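Altlow Tabletop Set: Bottles, Bin and Lamp

README

Contents

Altlow covers one activity: putting small capped bottles away in a plastic bin on a wooden worktable. The release holds 1,675 episodes in 153 folders, one folder per layout. Every layout uses the same bin and the same gooseneck desk lamp. Bottle positions change between folders.

Objects

bin -- rectangular, blue-green plastic, open top
lamp -- black, round base, dome shade, power cord left on the table
bottles -- small, several cap colors
cable -- the lamp cord, labeled separately from the lamp 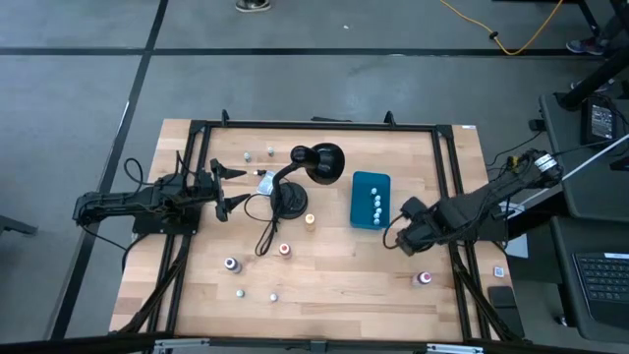 Adhiambo Okoth asked whether a bottle lying on its side in the bin counts as put away. It does. The label "in_bin" requires only that the whole base is below the rim line. Upright and fallen bottles share the label and differ in the "pose" field.

Labeling rules

Cap color is recorded as a plain word (red, orange, pink, yellow, blue). Shades between red and purple are entered as "red" in version 7 and later. Earlier versions used "maroon" for some of them, and the Tudley split still does.

The lamp is never a target. Its shade angle is not recorded. A bottle hidden by the shade or stem keeps its label and gets "occluded = 1".
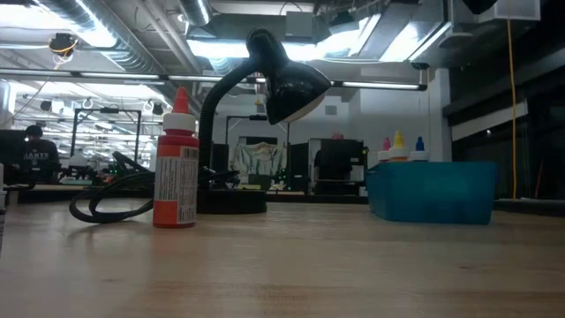

Red-orange squeeze bottle, desk lamp, and dropper bottles in the bin.

Known issues

Label text on the bottles is not transcribed. Folder 100 has no "pose" field. In the Broramgate split, loops of cord were sometimes merged with the lamp mask -- a corrected file is planned for March.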